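Imprimir | Enviar por correo

Cuaderno de taller, sábado por la tarde

Sigo con el planificador de los dos brazos (rama Kedine). Ayer dejé el límite de aceleración a medias y hoy lo primero que vi fue el codo derecho dando tironcitos, ¡otra vez! He subido el muestreo de la trayectoria a 2.000 puntos y ya sale bastante más suave, aunque el arranque sigue sin gustarme. La tarea es la de siempre, bolis y rotuladores, con la bandeja naranja y el recipiente transparente en medio.

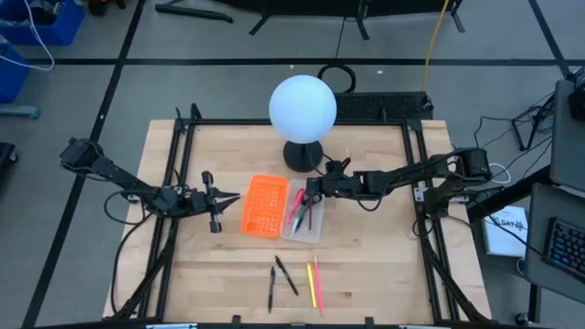 ¿Por qué planificamos los dos brazos juntos si casi nunca se cruzan?
Por el volumen compartido del centro: con planes separados cada brazo reserva ese hueco por su cuenta y acaban esperándose el uno al otro.

Luego me puse con la percepción. El plástico transparente vuelve loco al segmentador de Vellel (pierde el borde y lo funde con la madera), así que he bajado el umbral y le paso también la vista de muñeca.
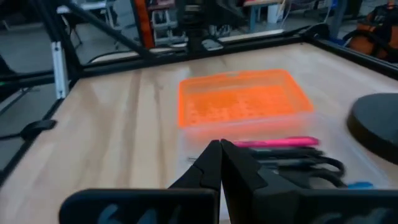 Con eso la máscara aguanta mejor, pero el nodo tarda más y la cola se llena con casi 3.000 mensajes. Probé a descartar los viejos y va bien, salvo que el registro de Trellow se queja de los saltos de tiempo. Queda pendiente mirar eso y subir los parámetros nuevos, que están solo en mi portátil.

Imprimir | Enviar por correo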